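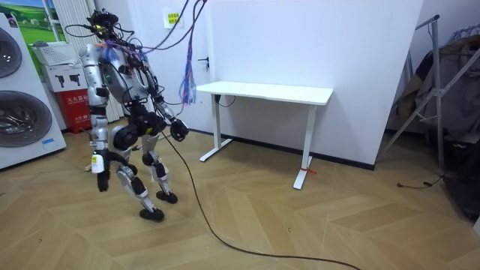 Home Blog House Stuff Recipes Archive Contact

Print this post | E-mail this post

The great desk decision, part two

So I finally did it, I went with white. If you read my last post you know I'd been going back and forth over this standing desk since October, and that I'd pretty much talked myself into the walnut-look one before I chickened out at the last minute. Wolfram Böttcher told me white against a white wall was going to look like a dentist's office. Well, Wolfram, I love it! The room is small and I wanted the desk to sort of melt into the wall so your eye goes to the floor, which was the expensive part and which I'm still a little in love with. Herringbone parquet, light wood, and every time the sun comes in I just stand there like a goof.

The desk is the Nondus one, the plain rectangular top with the two T-shaped legs. I'd measured for it three times and still got it wrong (I forgot the baseboard, who forgets the baseboard?), so it sits a hair farther out than I'd drawn it. Fine. It leaves a gap for cables to drop down behind, and I've got one hanging under the left end already that I need to clip up. There's a bag of adhesive clips in the kitchen drawer. There has been for weeks.

Price, for everybody who asked: 945 with the delivery, and I paid extra to have it carried up because the box weighed 101 pounds and my back is my back. Putting it together took me most of an evening. The instructions were fine until step seven, where the drawing shows a bracket facing one way and the bracket in your hand only goes on the other way. I put it on the way it fit. Hasn't wobbled yet.

A few of you wanted to know about the bit of red at the bottom of the right leg. I'm leaving it. I kind of like having one spot of color down there, and Renato Gatchalian says it makes the desk look like it's been tagged by a wildlife biologist.

Now the real question is what goes on top. My old desk was a disaster, I had mugs on it from three different jobs, and I've promised myself this one stays bare for as long as I can stand it. No pen cup, no little tray for paper clips, no plant that I'll forget to water. I was eyeing a Bindport lamp (the clamp-on kind, with the long arm) but then I'd have a clamp on my nice clean edge, and I'm not there emotionally.

I also have to decide about the wall. I'd like one big picture and my sister thinks a shelf. If I do a shelf it'll fill up with junk by spring, I know myself.
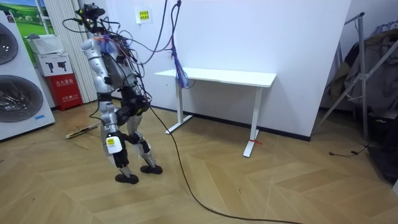

Rommel Rivera wrote in to say skip the shelf and get felt pads under those feet before anything else, since he slid a desk like this one across his own parquet and has been hiding the scratch with a rug ever since. Okay, you scared me. I ordered a pack that same night, and I'm going to lift the thing with a helper when they come, no dragging.

Next time: the chair. I've sat in so many chairs. There's one at Fimstead I keep going back to, and the guy there has started saying hi to me.

Last updated in October, 9:40 p.m.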